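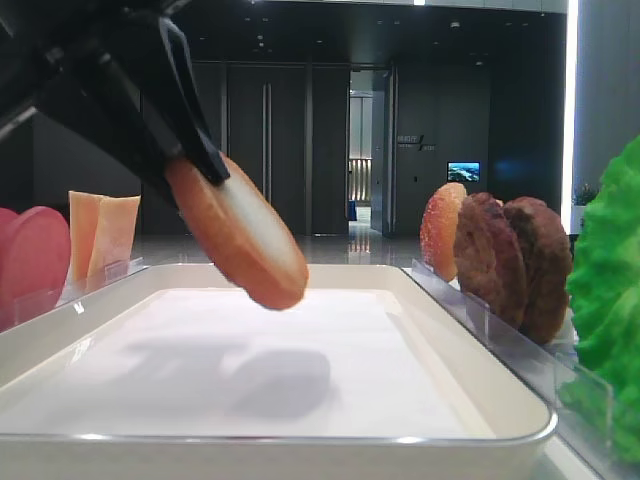 Moisture Loss in Sliced Foods During Open Refrigerated Storage
Final Project Report, Food Science Elective
Submitted July 6, 2019

1. Background

Sliced foods lose water faster than whole ones. Cutting exposes interior surface that has no skin, rind or casing over it, and the air inside a household refrigerator is dry enough to draw water out of that surface within hours. The loss shows up first as a change in texture at the edge of the slice and later as curling, darkening and a drop in weight. Retailers treat the weight drop as a direct cost. Households mostly notice the texture.

The project measured weight loss in one type of food, a mild cooked sausage, under three kinds of cover. The question was whether a loose cover gives most of the benefit of a tight one. Preliminary trials were run in December with cheese and were dropped when the samples stuck to their trays and could not be weighed cleanly.

2. Materials

Sausage was bought whole from the deli counter at Nikier Market and sliced at home on a manual slicer. Slice thickness was set at 4 mm and checked with a caliper. Slices outside the tolerance were discarded.

The refrigerator was a Plendolus upright model with a fan. The dial was left at the middle setting for the whole project. A thermometer was placed on the test shelf and read at every weighing. The scale was a Najjar kitchen scale borrowed from the chemistry lab, with a resolution of 0.1 g.

Covers were as follows: none; a sheet of wax paper laid over the tray with no seal; plastic film pressed to the tray rim on all sides.

3. Method

A total of 12 slices were used in each run, divided evenly among the three covers. Each slice was weighed at the start and again after 20 hours. The slices were laid flat and did not touch. Tray position on the shelf was changed between runs, as the side closest to the fan was expected to dry faster.

Slices were handled with clean tongs and returned to the same place on the tray. Any liquid left on the tray was not included in the final weight. The door was kept shut between weighings except for normal household use, which was not recorded.

Two full runs were completed. A third was started and abandoned after a power outage.

4. Results

In both runs the uncovered slices lost the most weight and the film-covered slices lost the least. The wax paper group fell between them, closer to the film than to the uncovered group. The order was the same for every tray position tested.

Slices in the uncovered group had firm, darkened edges at the final weighing. Two of them had curled enough to lift off the tray. The wax paper group showed slight darkening on one side only. No visible change was recorded for the film group, although small droplets had formed on the underside of the film.

5. Sources of error

The loss from a single film-covered slice was close to the resolution of the scale, so differences within that group should not be read as meaningful. Door openings were not controlled. Humidity was not measured at all, and a low-cost sensor would have made the results easier to compare with published values. The sausage for the second run came from a different package and may have had a different starting water content.

6. Further work

The same procedure could be repeated with thicker slices, which have less cut surface for their weight. Stacked slices should also be tested, as this is how most sliced meat is stored in practice. Raw weights for both runs are in Appendix A.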